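Hebden seed swap is back, and it's bigger

1 December 2022

Good news if your shed is full of half-used seed packets like mine! The Hebden seed swap is coming back in February, and this time it's moving to the big hall at Dokulcombe, so we won't all be squeezed in by the coat rack again.

I had a quick chat with Elsie Ashworth, who's running it, and she told me 1,579 packets changed hands last time (I took home far too many squashes, no regrets). Entry is free and there will be 50 tables. If you want one, get your name down soon, as 6 have already gone to the Brurnov allotment crowd.

Loose seed and small produce are welcome too, just bring them in clear tubs so people can see what they're getting.

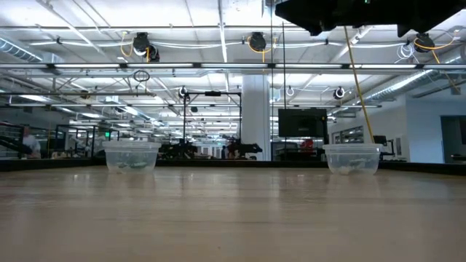
What else is on

Anastasia Karamanlidis is giving a talk on saving your own bean seed, and I'm really looking forward to that one after my sad little harvest this summer. There'll be soup as well, and a kids' corner for planting up peas in paper pots.

Doors open at 10. Table bookings are at the library desk, and please label your packets with the year!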